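Big bowls and where they go

I own too many big bowls. There, I said it. Salad bowls, dough bowls, the giant one that comes out for chips when the neighbors are over - they all need to live somewhere, and my kitchen has one deep cabinet and a husband who stacks things like he's playing a game.

The first thing I changed was how I wash them. A heavy ceramic bowl is slippery when it's soapy, so I lay a folded dish towel in the bottom of the sink before it goes in. Lukewarm water, soft sponge, a drop of soap. Then I flip it over and do the underside too, which I skipped for years (sorry, Mom). The ring it stands on picks up every crumb and drip from the counter, and there's a little groove next to it on a lot of bowls where gray gunk settles in. An old toothbrush gets it out in no time.

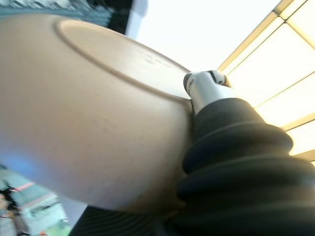

While you've got it upside down, run a fingertip along the foot ring. If it's rough, it will scratch your table and whatever you stack it inside. Mine left a lovely half circle on the oak table I got from my uncle, so now I check them all! A few light passes with very fine wet sandpaper on the unglazed part will smooth it down. Keep it wet, go easy, stay off the glaze, and rinse well when you're done. If you don't feel like sanding, stick on a few of those thin felt dots and peel them off before washing.

Speckled glazes can fool you, by the way. I once scrubbed at a "stain" for ages before I figured out it was part of the pattern. Real metal marks from spoons and whisks are gray streaks that sit on top, and a paste of baking soda and water usually takes care of them. Rub gently and give it a minute.

Drying: upside down on a rack, but let the bottom air out before you put it away. The unglazed ring can hold on to water longer than the rest, and I've opened the cabinet to a musty smell more than once.

For stacking, I cut circles out of an old flannel sheet and put one between each bowl. Heaviest on the bottom, and no more than three high. My friend Toon Brouwer swears by paper plates for this, and they work fine too, though they slide a bit.

The chip bowl still doesn't fit. It lives on top of the fridge with the onions in it.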